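Vindik Bedside Bassinet: Four Months In, and I Have Opinions

August 4, 2025

I said I wasn't going to buy a "smart" anything for this baby. With our first we had a hand-me-down crib, a box fan, and a lot of pacing. Then I hit the third trimester with our second, my hips quit on me, and at two in the morning I was reading reviews of bassinets that cost more than my first car payment. So I bought the Vindik. I paid for it myself, no discount code, no affiliate link at the bottom of this page.

If you haven't run into it, the Vindik is a bassinet that stands next to the bed. One side drops down so you can reach in without sitting all the way up. The legs adjust, there's a storage shelf underneath, and it has a soothing unit that plays white noise and gives off a low hum you can feel through the mattress. There is an app. Of course there is an app.

The claims on the box are big. My favorite is "Tested by 1,509 families." Tested how? For how long? Did they like it? I wrote to customer service and asked, and got a very friendly reply that answered none of it. I'm sure they did hand bassinets to a lot of people. I'd just like to know how many of them handed it back.

Putting it together

The instructions say 15 minutes. It took my husband and me most of an evening, partly because two of the leg pieces look the same and aren't, and partly because our toddler was "helping." The stickers that tell you left from right are on the inside of the tubes, where you can't see them once you've started. We built it wrong, took it apart, and built it again. By then I was sitting on the floor eating cereal out of the box and reading the manual out loud in a mean voice.

Once it's up, it's solid. I'll give them that. I leaned on it, I shook it, I dropped the side a few dozen times to see if the catch would get sloppy, and it hasn't.
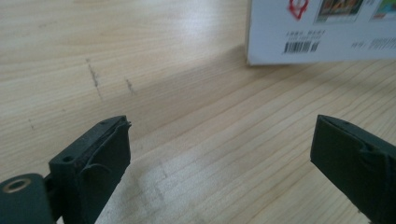 Ours did get sloppy, for what it's worth. We've had the Vindik since December and the catch on the drop side started sticking at around three months, to the point where I had to use both hands and it made a crack like a dropped plate. They did send a new part, but it took two emails and a photo of the receipt. Check yours every week or so.

That came in from a reader after I posted my first impressions, and I've moved it up into the review where people will see it. I do check mine now. So far, so good, but if a latch on a baby product can start sticking that early, I want to know what the company is doing about it, and the website says nothing.

The drop side

This is the reason to buy it, if you're going to. I had a C-section, and for the first two weeks sitting up was a whole project. Being able to drop the side and slide my hand in to put the pacifier back was worth a lot to me. The side has to go back up and click before you go to sleep, every single time, and the manual is very clear about that. I'd set it up so you can hear the click from where you lie. On my husband's side of the bed you can't.

It also doesn't fit every bed. The legs go up in steps, and our mattress falls right between two of them. A friend with a lower platform bed borrowed it for a weekend and couldn't get it low enough at all. Measure from the floor to the top of your mattress first. With the sheets on!

The soothing unit

Here's where I get grumpy. The hum has three levels. On the lowest one I can't feel anything. On the highest one the water glass on my nightstand buzzes. The middle one is fine, and my daughter did seem to settle with it for the first month or so, but she also settled with the bathroom fan, and the bathroom fan came with the house.

The white noise is better. It's low and steady and doesn't have that little hitch where the track loops. It does shut itself off after an hour unless you change a setting in the app, and the setting goes back to one hour every time there's an update. I found this out at 3 a.m. – more than once.

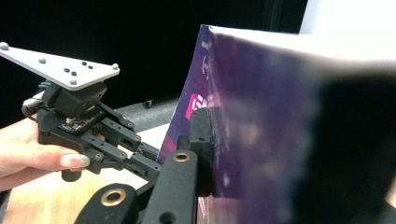
The app also wants you to log every feeding and every diaper, and then it draws you a chart. I kept it up for nine days. The chart told me my newborn was sleeping badly. Thank you, Vindik. You can turn off the reminders, but you have to dig for it, and the "weekly sleep score" email keeps coming no matter what you pick. I finally marked it as spam.

What else I looked at

Before I ordered I went back and forth with two others. The Pirnside is the plain one. No power cord, no app, one mesh side that folds down, and it costs less than half as much. My sister-in-law has it and her baby sleeps exactly as well as mine, meaning some nights yes and some nights no. The fabric feels thinner and the shelf underneath sags if you put more than diapers on it.

The Umier is the other fancy one, and it rocks by itself. I tried it in the store and the motor was louder than I'd want next to my head. It's also huge. If you live in a small place, bring a tape measure and a realistic attitude.

Cleaning

The liner zips off and goes in the washer on cold. It comes back a tiny bit smaller every time, and after four months getting the zipper around the last corner is a two-person job. Buy a spare sheet or two. The Vindik ones are overpriced, but I haven't found another brand that fits flat, and a loose sheet isn't something I'm willing to mess around with.

Would I buy it again?

At full price, no. My daughter is already pushing up on her hands, so by the manual's own rules we're done with it, and that's a lot of money for four months. If you're expecting a C-section, or you find one used with all the parts and the latch in good shape, I'd think about it. Look up the model for recalls before you take it home, and ask the seller for the original mattress.

Ours is going to my cousin next weekend. I've put tape on the leg pieces so she knows which is which.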